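## 4. Teaching the bed chore

Okay, you've got the base charged and the arm homed (if not, go back to section 3, I'll wait). Now for the question everybody asks me first: can the Tusis make a bed yet? Sort of! It can pull a cover straight on a good day. It can't do hospital corners, and it loses to a pillowcase every single time. Set your hopes there and you'll have fun.

You teach it by doing the chore yourself with the hand tool, over and over, and the software learns from your runs. My first decent model took 264 runs. Vasilis Kadrić, who wrote the Killside trainer, told me to go for 900, and I'm sure he's right, but I have a job.

1. Clear a walking path along the foot of the bed and at least one side.
2. Open the curtains. Daylight beats a ceiling lamp by a mile.
3. Mess up the covers a little. Fold a corner back, let one side hang. Do it differently each time!
4. Squeeze the trigger 2 times to start a run, and wait for the beep.
5. Come in from the foot end with the jaws open, and close them on the top layer only.

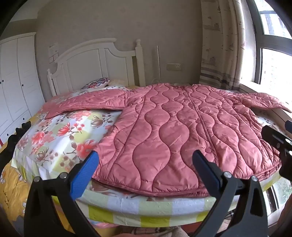 6. Pull slowly toward where the cover should lie, then let go completely before you move to the next spot.
7. Squeeze twice again to save the run.

**Note:** Layers are the hard part. A thick quilted comforter is pretty forgiving because there's plenty to grab, but a flat sheet under it likes to come along for the ride. Start with the thick stuff and save the sheets for later. Busy flower prints gave my model fits for weeks, so mix in some plain bedding if you own any.

**Caution:** Keep fingers out of the jaws when you reset. They pinch, and I've got the blister to prove it. Keep cords and phone chargers off the mattress too.

If the trainer stops with error 319, your run was too short. Delete it and go again, a little slower this time.

Once you have a model, let the arm try it with your hand on the stop button. Mine still needs rescuing a lot, and it's way slower than I am. Towels are a happier story, and they're in section 5.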